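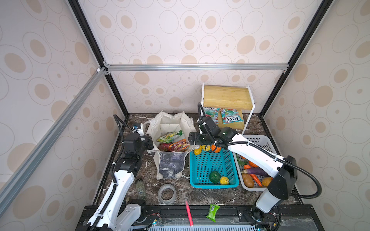 Dry store and packing room: walk-round checklist

Site: Flolaretti, rear unit
Date: 24/03/2022
Checked by: Toon Visser
Marks used: OK, FIX (do it this week), AGAIN (it was on the last sheet too)

1. Floors and ways out

1.1 Back door opens from the inside without a key. OK
Comment: It opens with a shoulder. I've accepted the shoulder, but the hinge wants oil.

1.2 Nothing stacked in the passage. AGAIN
Comment: The Bakum delivery was in the passage. I was told it was "only there for now". It was also only there for now in August.

1.3 Floor dry, no loose mats. FIX
Comment: The mat by the sink has curled up at one corner and is waiting for somebody's foot. Bin it. Please don't tape it down, we have been through the tape.

2. Shelves and heavy goods

2.1 Racking upright and fixed to the wall. OK

2.2 Load label on each bay and readable. FIX
Comment: The end bay has lost its label. The Sorlow handbook gives 100 kg per shelf for that model. Someone has written 3,000 on the upright in felt pen, with no unit. If it's kilos, I'd like to meet the shelf.

2.3 Heavy items between knee and chest height. AGAIN
Comment: Tinned tomatoes are back on the top shelf. Paper napkins are at waist height, where they are very comfortable.

2.4 Steps in good order. OK
Comment: New feet fitted. The old set has been taken away, so nobody can be loyal to it.

3. Electrical

3.1 Leads and plugs undamaged. OK

3.2 No extension leads plugged into other extension leads. FIX
Comment: Kettle, heat sealer and radio all on one block. The kettle is 2,000 watts by itself. Move the kettle to the wall socket. The radio can stay where it is - sadly it works.

3.3 Heat sealer guard in place. OK
Comment: Guard fitted by Wike at the last service, job sheet 2,225, copy in the blue folder. The folder is green now but everyone calls it the blue folder.

4. Food storage

4.1 Everything off the floor. FIX
Comment: Two inches off is the rule here. A sheet of cardboard doesn't count as two inches.

4.2 Oldest stock to the front. OK
Comment: Better than last time. The lentils have finally been let out.
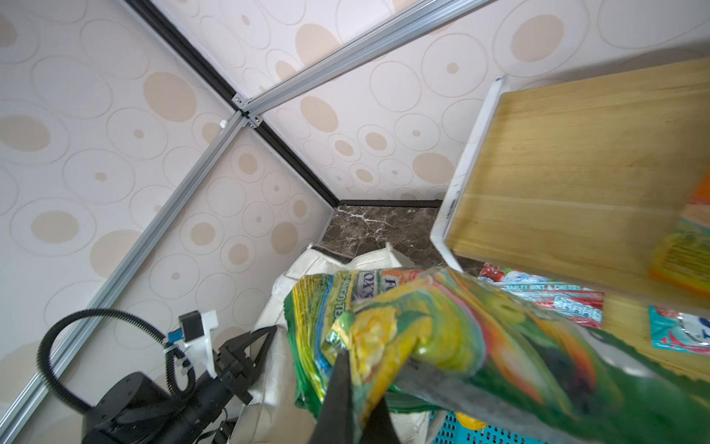
4.3 Packets and sacks closed after use. AGAIN
Comment: Once something is opened it goes in a lidded tub with the date on it, and this applies to staff snacks as much as to stock. I found three clothes pegs and a hair grip doing the work of lids. Folding the top over, as on the white woven sack, will do while you're packing but not overnight. Mice can unfold.

4.4 Traps checked and noted. OK
Comment: Empty. I would still like 4.3 sorted before they hear about it.

5. First aid

5.1 Kit stocked and in date. FIX
Comment: Plenty of slings, no plasters. Order plasters.

5.2 Accident book to hand. OK
Comment: Last entry reads "mat". See 1.3.

Return signed sheet to the office tray. The other tray is for menus.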